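Identifying an old finish on a wooden tabletop before recoating

claravstead602

I have a second-hand wooden table, top 1631 mm by 685 mm, which stands against a white wall in the back room. I want to put a fresh coat on the top, but I do not know what is on it now. It could be oil, wax, shellac or a modern varnish. The seller had no record of it.

I have half a tin of Dastum hard oil left over from a shelf. The label says bare or previously oiled wood only. Is there a reliable test that does not mean stripping the whole surface? The wall behind has scuffs as well, but I will paint that separately once the table is done. 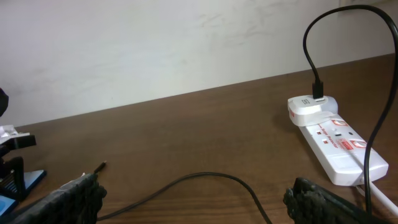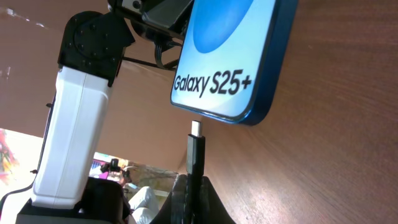
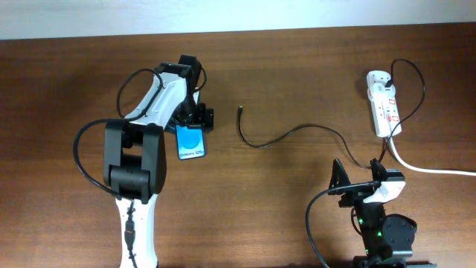
Tabletop and wall, first and third pictures.

The underside is unfinished, so I cannot test there. I would prefer not to sand through the colour.

mirka_bench

You can work this out with three liquids and some cotton buds. Choose a patch near the back edge and wipe off any polish first with white spirit. If a lot of yellowish residue comes away, there is wax on top, and it has to come off whatever lies beneath it.

Next, put a drop of methylated spirits on the patch and leave it for 30 seconds. Shellac goes tacky and marks the bud. If nothing changes, try cellulose thinner in the same way, with the window open and gloves on. Old lacquer softens. Polyurethane and most water-based varnishes will not move much.

If none of these has any effect, put a drop of water on the surface. On worn oil it darkens the wood within a few minutes. On sound varnish it stays as a bead. A bead alone does not prove varnish, as fresh wax does the same, so do the white spirit step first.

Do not put hard oil over varnish. It cannot soak in and will stay sticky. For sound varnish, rub down lightly with a fine pad, remove the dust and use a compatible varnish. Stop if you see colour on the pad, as the stain may be in the coating itself.

Alipour Joinery

Agree with the above. Try two patches, not one. Edges and middles wear differently and often give different results.

dastum_user

I just oiled mine without testing. Took ages to dry but it looks OK.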